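Monday

Up at 5, before the alarm. The rain had stopped and the gutter over the back step was dripping again in the same spot, so the sealant did not hold. I will have to get the ladder out when it warms up a little.

The main thing today was starting to sort the house for the move to Bedholm. I have put it off since the lease was signed. The truck is booked for the 25th and the new place has one closet per bedroom, so whatever does not fit has to go before then. I did the kitchen drawers first. Three can openers, two of them no good. A bag of rubber bands that had gone hard. I kept the good knives and the Shehata teapot and wrapped them in dish towels, which saves on paper.

After coffee I did the coats. They went on the bed in the front room, on top of the orange and white blanket, so I could go through pockets and fold. The pink quilted jacket takes up more space than anything else I own, even doubled over. I am keeping it. Bedholm is colder than here and the wind comes straight off the lake.
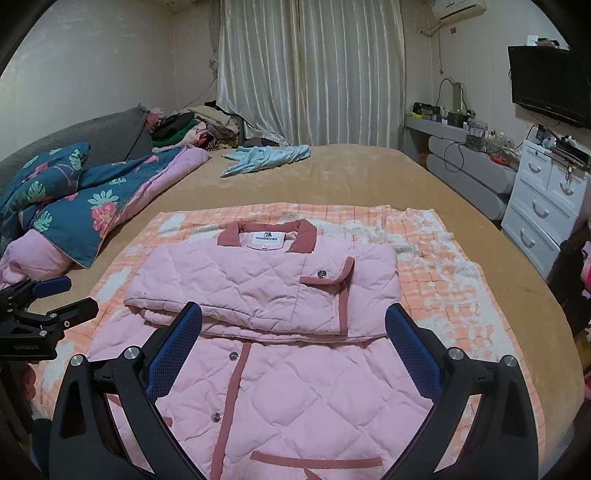 Phone calls

Called the gas company at 8 and was on hold long enough to wash the breakfast things. They will read the meter the day before I leave. Called the water office too, and they want the request in writing, with a copy of the lease. The library here will let me keep my card until the end of the year, but I have to bring back the two books I have out.

The movers at Westis wanted to know how many boxes. I said 31, going by what is already taped and what I think is left. The woman on the phone said to add a few for things people forget — lamps, shoes, the stuff under the sink. She also said they will not carry paint or propane, so I need to find out when the county takes those.

Lunch was the end of the lentil soup and toast. I ate it standing up, as the chairs have boxes on them.

Back to the coats in the afternoon. The brown wool one goes to the thrift store. It has been tight in the shoulders for years. The raincoat stays out until the last day. I looked over cuffs and collars while I was at it, with the idea of washing anything that needs it here, where the machine is bigger. The pink one has the ribbed kind of cuff, which I like better than elastic in wind.

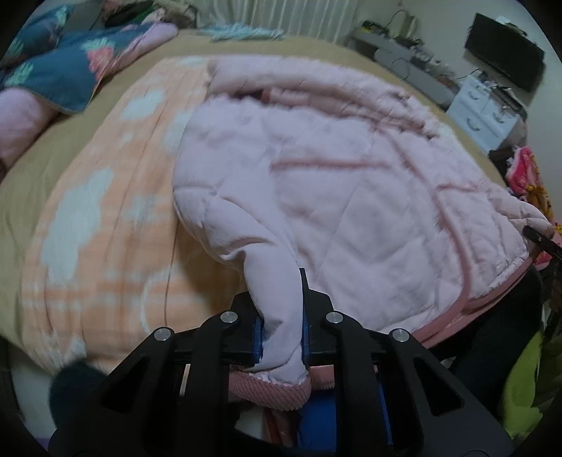

Page 31

Walked to the post office before it closed and filled in the change of address form. The line was short. Bought stamps and came home the long way, past the school and the Nurereo bakery, where I got a rye loaf. I will miss that bread. The bakery in Bedholm closes at noon and does mostly rolls.

In the evening I wrote labels for the boxes. Kitchen, bath, books, winter. I ran out of tape on the second box of books and used string for the other one — not pretty, but it will hold for one trip.

Knee a little sore from the stairs. Tomorrow the hall closet, and return the library books.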